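Switching internet providers in Flunthorpe

November 26, 2021

I finally changed internet providers last week. A few people on our street asked how it went, so I'm writing it down once and I'll send them the link.

We had been with Skastel since we moved to Flunthorpe. It was cable internet bundled with TV and a home phone we never plugged in. For the first few years I had no complaints. The price went up a little each year, the box in the hallway blinked, and the internet worked.

The trouble started in March. The connection would drop in the early evening, usually for a few minutes, sometimes until the next morning. The outage map on the Skastel website showed our area as fine every time. I called, and they had me unplug the modem, wait, and plug it back in. I called again the next week and did the same thing with a different person. They sent a new modem, which dropped the connection just like the old one.

A technician came out in the summer. He tested the line at the pole and at the house and said the signal was low at both. He put in a ticket to have the line from the pole replaced. I have the ticket number written on the inside of a kitchen cabinet, 2,516, and as far as I know it is still open.

I work from home most days, so by then I was using my phone as a hotspot whenever I had a call. That ran through our data plan fast. One month the overage charge was $40, and that was when I started looking at what else was available at our address.

There isn't much. Flunthorpe has two real choices, Skastel and Harahap. Harahap is the smaller one. They run fiber out from Pleresden along the county road, and they reached our side of town this year. I had seen the trucks but never got a flyer. You have to type in your exact address on their site, and it took me a couple of tries because they have our street listed as "Lane" and we are a "Road."

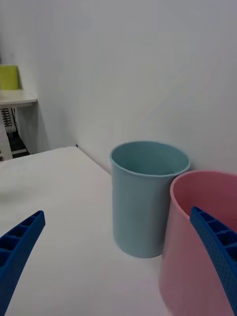 Signing up took a phone call. I talked to a woman named Rahel Hubmann in the Pleresden office, and I ended up talking to her every time after that too. She told me the price, told me it did not include TV, and said the installer would need to drill one hole in an outside wall. She also said to keep the old service going until the new one was in and tested. I would pass that on to anyone. It meant paying two bills for part of a month, but I never had a day without service.

The installation was on a weekday morning. Two installers came. One ran the line from the pole and the other worked inside. They asked where I wanted the box, and I said the hallway, same as before. The inside guy suggested putting it closer to the middle of the house, so it is now on a shelf in the back room and the signal reaches the upstairs bedroom, which it never did with Skastel. They were done before lunch. I had to find my own surge protector.

Canceling Skastel took longer than the install. You can't do it online. I was on hold for most of my lunch break, then I was transferred to someone who offered me a lower rate, then a lower one than that. I said no thanks both times. If they had offered me a new line from the pole I might have listened. They want the modem and the TV box returned, with the power cords, and you should get a receipt for each piece. My neighbor returned hers without one and was billed for it later.

A few notes for anyone on our road who is thinking about it:

The Harahap bill comes by email only unless you ask for paper. Ask when you sign up.

If you have an alarm system that uses the Skastel phone line, call the alarm company first. We don't have one, but I was asked about it.

The speed is lower on paper than what I was paying Skastel for. I can't tell the difference. Video calls work and the TV streams without stopping.

If you want to keep your email address with Skastel, you can't. I had an old one there that I used for the dentist and the library, and I spent an evening changing those over.

So far there have been no drops. It has only been a week, and the weather has been mild, so I'll see how it does when we get ice on the lines. The final bill from Skastel hasn't come yet. I'll add a note if there's anything strange on it.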